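Brittany Thibodeau
July 11, 2024

So the Jisa app wants me to believe I slept at 70 percent last night. Seventy percent of what? I've been wearing the band for a month and I still can't find where it says.

I went looking. The help page says the score is "based on your personal baseline." The page on the personal baseline says it is built from your scores. Great, thanks.

Things that have gotten me a better number so far: lying very still with a podcast on. Falling asleep on the couch at 7 and moving to bed at 10. Leaving the band on the nightstand for half an hour, which it logged as deep sleep.

Things that have gotten me a worse number: the best night I've had since spring. Woke up before the alarm, felt great, made eggs. Then I checked my phone and it told me to take it easy today. And I kind of did! That's the part that bugs me.
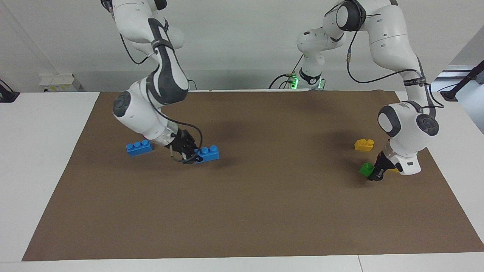
My sister has the Desance one, the ring. Same house last weekend, same dog barking at the same raccoon. Hers gave her a gold star. Mine said I was "strained." We were both up for that dog.

People keep replying that it's the trend that matters, don't look at any one night. Okay, but then why does it buzz me with one night's number every single morning before I've had coffee?

And yes, I saw the survey they put in the ad. 2000 users, most of them "felt more rested." They'd all just paid for the thing. I'd say I felt more rested too.

Somebody asked if I'd try the Valdebenito mattress pad instead. It has a subscription. For a pad. I'm going to need a minute with that one.

Plan for the rest of July: write down how I feel when I wake up, on paper, before I look at the score -- then compare. If they match I'll come back here and say so. I don't expect to be typing that post.

Band's charging right now, by the way. It says I'm resting.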